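Test kitchen notebook, May
Pepper glaze, batch two (Ernberg order)

Tuesday, started 7:40. Elba Domínguez wants the glaze stickier. Ernberg wants it less sticky because their bagging machine sulks. I have been asked to satisfy both, so the day began with coffee.

Base is the same as before: cider vinegar, brown sugar, tamari, toasted coriander, black pepper cracked coarse. Swapped half the sugar for pear juice reduced on low heat. The reduction took 45 minutes and smelled like somebody's very nice grandmother. Kept it off the boil the whole way. Batch one boiled, and batch one is now a permanent feature of the bottom of the small pot.
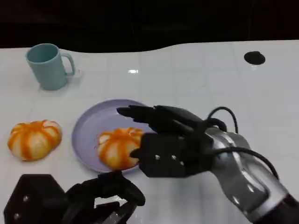

Teal mug, white tabletop.

Tasted the glaze plain, off a spoon. Too sweet at the front, then the vinegar turns up like a bill. Added a pinch of salt and two teaspoons of lemon juice. Better. Gervasio Barrientos tried it and said "fine," which from him is a parade.

Turkey strips next. Sliced across the grain from the half-frozen breast, which was Shamim's suggestion and I resent how well it worked. Overnight marinade was the Sosa mix with no added garlic. Patted dry, laid out on racks, brushed one side only.

Things to watch:

1. Brush thin. A thick coat stays tacky and traps moisture under it.

2. Rotate the racks halfway. The back of the dryer runs hotter than the front, whatever the manual says. 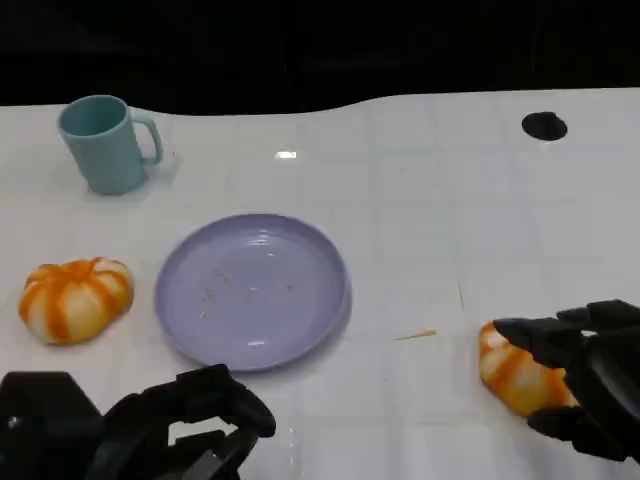

3. Second coat goes on in the last stretch, when the strips bend and crack a little but don't snap.

4. Cool fully before the bend test. Warm jerky lies.

Pulled the first rack at lunch. Edges good, centers a bit leathery. Yichen Shao ran the water activity meter and got a reading she liked on the thin strips and one she frowned at on the thick ones. So the slicing is the problem, meaning I am the problem, and I have moved the slicer guide in a notch.
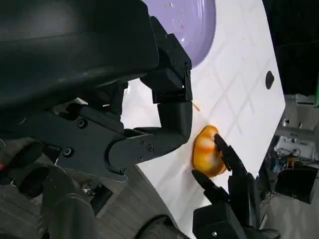 Second rack stayed in longer and came out much more even. Pepper holds on nicely. The pear is faint but it's there if you wait for it. Ásdís Ladefoged couldn't find it at all and asked if we'd forgotten it. I'm writing that down so I can be annoyed about it later in an organized way.

Stickiness: a stack of strips left under a weight all afternoon came apart with a light tug. Batch one needed a knife. I think Ernberg can live with this. Elba will say it's dry.

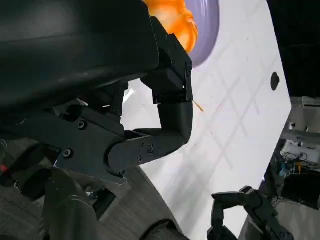
Black gripper, close up.

Still to do: more pear, or a riper one. Try the Holby vinegar, which is softer and costs more. Ask Hedosgate if the new pouches are coming this month or in the usual month, the one after. Label the thick strips so they don't get eaten before Yichen retests them. Last time I labeled them "samples" and the office took it as an invitation.

Small pot is soaking again.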